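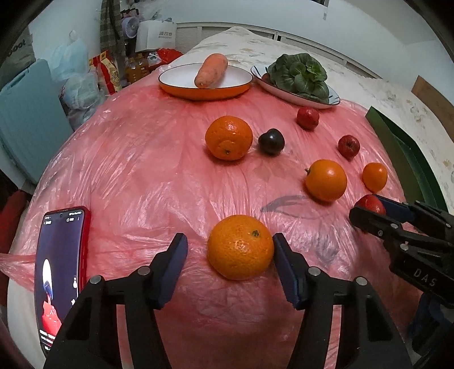 October
By Danish Rana

The Draltulis data program collects manipulation demonstrations in ordinary homes. I spent a morning with it at the invitation of Angeliki Liapis, who manages collection for the Losberg site. My interest was in procedure, as our own group is planning a smaller effort along the same lines and has not settled on an episode format.

Collection is done with hand-held grippers. The operator moves the tool by hand, and its camera records the view the policy will later get from a wrist mount. Pose is recovered offline. Episodes with poor tracking are dropped before anyone labels them, and Liapis put the loss at roughly 115 episodes in the last batch of 3,000. Most of those were fast wrist rotations close to the surface.

The task family I saw was fruit and vegetable handling on a bed. The soft base was a deliberate choice. On a table, the height of an object is nearly constant and a policy can get by on a fixed approach depth. On bedding the surface gives under the fingers and round items settle into low spots. A plastic sheet adds folds and specular highlights, both of which the Nakari baseline handled poorly in its first evaluation.

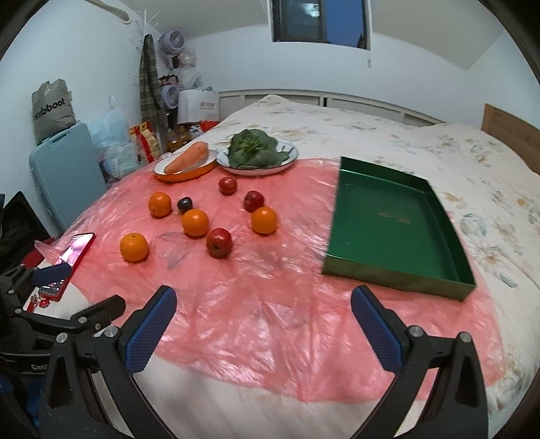 Object positions are changed between episodes. The protocol asks for mixed sizes and for at least one pair of items close enough that a wide approach will disturb the neighbor. Dishes stay in the layout whether or not the instruction refers to them. Background items in the room are left alone, on the theory that clutter is cheap variation.

Borislav Zupan went through the labeling pass with me on a laptop. Each episode gets a start, a grasp and a release timestamp plus a one-sentence instruction. Failed grasps are kept and tagged if the operator recovers within 2 attempts. Our group discards them, and I now think we should stop doing that.

I had two reservations. Operators tend to approach from the same side of the bed, and the protocol does not force them to move. Finger opening is also set wide at the start of nearly every episode, which may teach a habit that hurts in tight shelves. Doina Hodžić said a revised sheet with assigned standing positions is being drafted. She had no plan yet for the opening width.

Conversion scripts are maintained by Ristić and were not available to visitors.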